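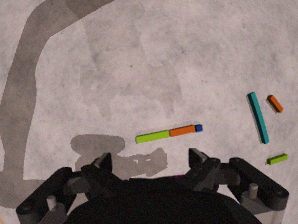 Narby Workshop Boards > Home Builds > Kavdale arm: color segmentation fails under the gripper shadow

nishad_k
17/04/2025

Continuing from my March post. The arm model is in the simulator, the joint limits are in, and the pick routine runs from start to finish without a collision fault. The remaining problem is detection from the wrist view.

Setup: plain HSV thresholding, one mask per color, then a minimum area rectangle on each blob. Pick angle comes from the long side of the rectangle. Parts are flat sticks and small cubes in lime green, orange, blue, cyan and magenta. Over the open tabletop this works. Over the shadow of the hand it drops parts, and the small magenta one is the worst. It also gets hidden behind the gripper body at the hover height I use, so there are two separate faults on the same part.

Last batch was 461 attempts. I logged every miss and most of them trace back to detection. The grasp itself is fine once the angle is right.

Before I order metal for the real one, I want to know whether to fix this in software or move the camera.

bent_shim

Move the camera. You are looking past your own fingers, and no threshold recovers a part the hand is covering. Put it on a post beside the table, calibrate once, done.

Amis

Disagree with the post. A fixed camera on a home table gets bumped, and then every pick is off by the same amount until you notice. Wrist mount keeps the error small near the part. Raise the hover, take the picture there, and plan from that. Don't look again on the way down.

Also, what do you do when parts touch? Green, orange and blue end to end is easy because the masks split them. Two greens end to end will give you one long green stick and a pick point right on the seam.

nishad_k

Touching parts of the same color are not handled. I could reject any blob longer than the longest known stick in that color. Not elegant, but it would stop the bad picks.

On hover height: I raised it and reran. Magenta comes back into view in most layouts. The shadow is still there, only with a different outline, and it moves with the wrist.

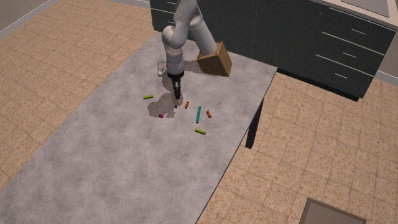

The light is fixed overhead in the sim, so at some wrist angles the shadow lands right on the parts and at others it goes mostly onto bare table. I could pick the look pose by where the shadow falls, but that feels like tuning to one lamp.

bent_shim

It is tuning to one lamp. Your garage will have a different one, plus a window. Randomize the light in the sim or turn off cast shadows altogether and deal with it on the bench.

Amis

Do not turn them off. Then you find out on hardware, with a real arm and real time lost. Randomizing I agree with. Four light positions would be enough to tell you if the thresholds are the weak part.

Trilok Rana

I built something close to this last year in a shared shop. Two notes.

1. Drop the value channel from the mask, or set it very loose. Use hue and saturation only. Saturated plastic holds its hue in shadow better than you expect. My dark blue was the exception and needed its own range.

2. Your table surface is mottled gray. Low saturation, so it should mask out cleanly, but check your floor on saturation. If it is too low, the patches start showing up as tiny blobs. An area filter fixes that, provided your smallest cube is well above the cutoff.

I would leave the camera on the wrist.

nishad_k

Thanks. Value was clamped hard at the low end, left over from the first test scene. Opened it up and gave dark blue a separate range. Three light positions run so far, and the shadow misses are nearly gone in all of them.

bent_shim

Fine, but you still have the occlusion. One post, one cheap camera, and you could check both views against each other.

nishad_k

Maybe later. Two cameras means two calibrations, and I have not done the first one on hardware yet. I'll run the fourth light position tonight with the length check on and post the miss log.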